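Pin Curls at Home - Does the Setting Product Matter?
Final report, Cosmetology Theory elective
Eftychia Kouris

Why I picked this

My grandmother set her hair in pin curls every night through most of the 1940s and slept on it. I wanted to know if the old way holds as well as the stuff we buy now. Original plan was rollers AND pin curls AND rag curls, dropped everything but pin curls after the first try ate a whole evening.

What I used

Four setting products: Stallis lotion, Emura foam, Doucette spray gel, and flaxseed gel boiled on the stove from a wartime recipe. Metal clips, rat tail comb, satin scarf. Hair was practice mannequins first, then 8 classmates who said yes. Mix of fine, thick, straight, wavy. One had bleached ends, which I should of noted from the start.

Method

Damp hair, one inch sections, all curls rolled toward the face on top and away at the sides. Clips in for 13 hours (6 in the evening to 7 the next morning). Brushed out with a soft brush. Checked at brush-out, at lunch and again at 4 pm. Scored hold, shine and flaking. Same person did the scoring each time - me.

Results

Stallis held best on fine hair but flaked at the part. Emura was soft, nice shine, mostly dropped by lunch. Doucette fine on thick hair, sticky on everybody else. Flaxseed gel surprised me, came second for hold and no flakes at all. Smells like wet cereal though. It also goes bad fast, even in the fridge.

Bleached ends took the curl quickest and lost it quickest. Could be the bleach, could be that she wears a hood.

Problems

Sections not always the same size, specially at the nape. Two people took clips out early becuase they couldn't sleep. Weather was damp most of October, and I didn't write down humidity. Also I knew which product was on which head when I scored, so that's a bias.

Survey part

The online survey was aimed at students who curl their hair at home. Goal was 2,000 answers, got 886. Most use a hot iron, hardly anyone had tried a wet set. Main reason was time. A lot of people left the "products you own" box blank so I cut that question from the charts.

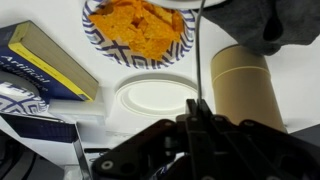
Still to do

Nastow end paper test - order came in too late to include. Want to redo the nape sections with a ruler. Sources and survey questions go in the appendix, charts are in the class folder.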